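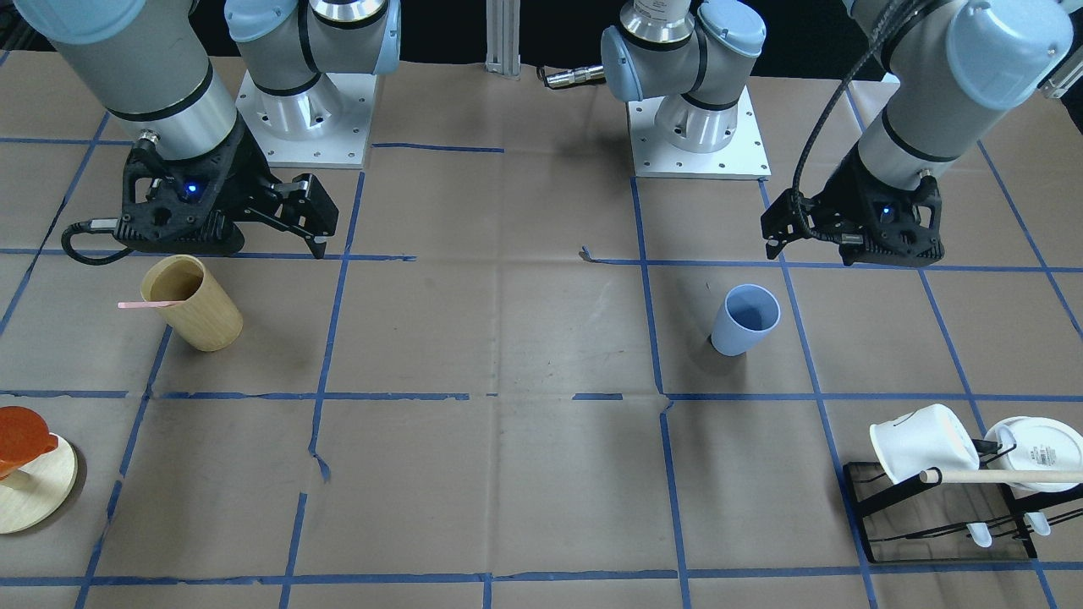

4. Setting up the label printer

4.1 Before you start

The Tekard label printer ships with a power supply, a USB cable and one starter roll of 100 labels. Firmware 2 or later is required for network printing. Units with earlier firmware print over USB only and must be updated as described in section 7.

Place the printer on a flat, level surface with the output slot facing the operator. Leave the left side clear so that the cover can swing fully open.

CAUTION: Use only the supplied power supply. Other adapters with the same plug may have reversed polarity and will damage the print head.

4.2 Loading a roll

1. Press the power button and wait for the status light to go out.
2. Push the cover release and swing the cover to the left until it stops.
3. Slide the two roll guides apart.
4. Set the roll in the well with the labels facing up and the loose end toward the output slot.
5. Close the guides against the roll. The roll must turn freely.
6. Feed the loose end under the sensor arm and out through the slot.
7. Close the cover and press until both latches click.
8. Turn the printer on. It feeds one blank label and stops at the tear bar.

NOTE: If the printer keeps feeding, the gap sensor has not found the edge of a label. Turn it off, open the cover and check that the strip lies flat under the sensor arm.

CAUTION: The print head stays hot after long jobs. Do not touch the metal strip inside the cover.

4.3 Connecting to Grestora

1. Connect the USB cable to the printer and to the computer running Grestora.
2. In Grestora, open Settings, then Devices, then Add Printer.
3. Select the Tekard printer from the list and click Next.
4. Choose the label size printed on the core of the roll.
5. Click Calibrate. The printer feeds several labels and returns to idle.
6. Click Print Test. Check that the border is complete on all four sides.
7. Click Save.

If the border is missing on one side, repeat steps 4 and 5. If it is still missing, adjust Horizontal Offset one unit at a time and print another test.

4.4 Network printing

The default port is 1,032. Change it only if another device on the network already uses it. After any change, restart the printer and enter the same value under Devices in Grestora.

NOTE: A job sent while the cover is open is held in memory. It prints when the cover is closed. Turning the printer off clears all held jobs.

Section revised Nov 10, 2018. Contact for corrections: Wanpen Khamphan, documentation.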